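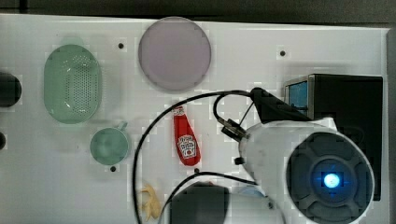

Wornberg Oval Colander, Model 472

The Wornberg oval colander drains washed fruit, salad greens, and short pasta. The long shape sits across one side of a standard sink and leaves the other side free for rinsing. Holes are limited to the base, so small items such as rice or lentils should be drained in a fine strainer instead.

Capacity: 2.5 quarts
Length: 11 inches
Maximum water temperature: 200 °F
Dishwasher: top rack only
Country of manufacture: see base

Do not use on a stovetop or in an oven. Starch left in the holes can be removed with a soft brush and warm water — steel wool will scratch the finish.

Colors are matched across the Sugden kitchen line, but small shifts between batches are normal. Orders shipped from the Nallovville warehouse are packed in cartons of six. Replacement pieces are sold singly.

Stock on hand: 2,892
Next delivery: August
Trade orders: Wissam Geagea, Wivedum sales desk
Page revised 03/05/2024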